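Refurbishers look to a packaged gripper kit for desktop teardown

Taking apart retired office computers remains largely manual work. Cases vary, cables sit where the last technician left them, and labor costs often exceed the value of the parts recovered. Cledex, a supplier of bench automation, now offers a kit meant for shops that process mixed batches of desktops and cannot justify a full production line.

The kit, sold as the Ferkex, combines a two-finger gripper with a wrist camera and a software license for one workstation. It mounts on most small arms already in service. Setup at the Malik recycling center took nine working days, five of them spent on training staff. In a trial held there in March, the system was assigned 122 desktop units, with memory modules and cable connectors as the main targets.

Results were mixed. Memory removal was dependable on boards with open access to the slots. Connectors partly covered by wiring required an operator to step in, and the average unit took about 45 minutes - longer than an experienced technician would need. The center regards the trade as acceptable for evening shifts, when staffing is thin.

Buyers should also compare the competing package from Gruvov, which includes a screwdriving tool but requires its own arm. Cledex plans to offer a similar tool separately. Until then, the Ferkex is best suited to shops that already open cases by hand.

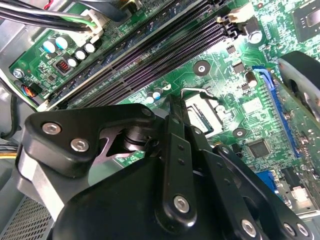

The gripper over a desktop motherboard, with the memory slots and power cables beyond it.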